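House Rules for Shared Robot Space: What We Wrote, What We Threw Out, and What Stuck
Student project report, Plunar group

1. Why we picked this

Our course let us choose between building something and improving the way something is done. Most groups built. We wanted the second one, and I'm still glad we did, because I had no idea how much there is to chew on in a set of lab rules!

When we started, the rules for the shared robot space were one laminated page by the door. It told you to wear closed shoes, not to eat, and to "use equipment responsibly." That last line was the whole policy on robots. So we gave ourselves the spring term to write a better one, called it Plunar (the name came from a typo in our first slide deck and we kept it), and set three goals. A new student should be able to read the rules in one sitting. Every rule should be something you can check by looking. And the rules should cover the recordings as well as the machines, since the recordings are what most of us use the space for.

2. Starting point

We read what we could get hold of on robot safety, and a lot of it is written for factories: fences, light curtains, a machine that does one job in one place. Our work is household tasks. People stand close, the objects are soft, and the furniture gets moved every week. Plenty of the thinking carries over (know where the stop is, know who is in charge of the motion), but the wording had to be ours.

We also read through the old session logs, 890 of them. This was much more fun than it sounds. Some had a full paragraph on the state of the room and some just said "fine." The gaps taught us a lot. If a log doesn't say who was running the session, you can't ask that person anything later.

3. The first draft, which was too long

Draft one was called Dalla and ran to 4,000 words. We were very proud of it. Then we handed it to students from another section and watched them skim it, sign it and go straight to the equipment. When we asked them afterward where a powered-down robot should be parked, they guessed. The answer was on page six.

So we cut. Anything that was really advice went into a separate handout. Anything that repeated the machine's own manual was replaced with "read the manual first." Two of our favorite sections (battery history, and a long one on naming files) went completely. Ouch, but the right call.

4. The short version

Draft two, Odoi, fits on one sheet. The main rules are:

One named operator per session. Their name goes on the board before anything is switched on.
The operator says "moving" out loud before the first motion and after every pause.
Robots not in use are parked with the drive off and the arm in its rest position.
Cables that are not plugged in are coiled and kept out of the walking path.
Check the grippers before picking up fabric: jaws clean, nothing snagged from the last run.
Pull cloth only as tight as the task needs. If it catches, stop and free it by hand.
Put the work surface back to its starting state between runs.
Log failed runs too, with one line on what went wrong.

The cloth rules took the most arguing.

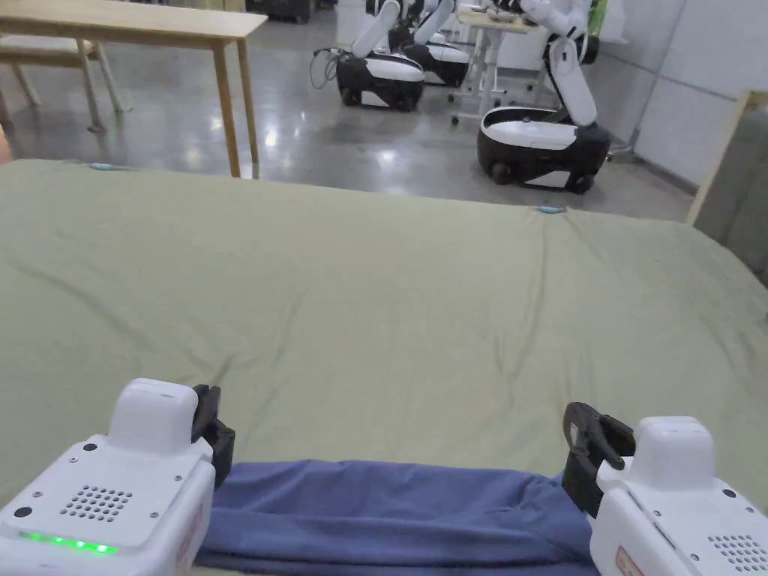

Fabric hides problems. A rigid box either sits in the gripper or it falls out, but cloth can be held badly and still look fine until you try to fold it or lay it flat. One of us wanted a hard limit on pulling force. The trouble was that nobody standing in the room could check a force by eye, and that broke our second goal. "Only as tight as the task needs" is softer, and we know it, but people could apply it on the spot and talk about it when they disagreed.

We had a similar fight about resetting the surface. A few wrinkles in a sheet are normal and even useful if you want variety in the recordings. We ended up letting the operator define the starting state in the log, in plain words, and asking only that each run begin from it.

5. Trying it out

We ran Odoi on Monday sessions for the rest of the term. The "moving" call felt silly for the first week and then became a habit. The failed-run rule was harder. People really don't like writing down a bad grasp, so we added a tick box, and the logs got better after that.

6. Open points

Visitors are not covered properly. Neither is what happens when two sessions overlap and both operators think they have the floor. Next year's group is taking this over under the name Cestow, and we've left them our notes, both drafts and the handout. The parking rule also needs floor markings, which we've requested but don't have yet.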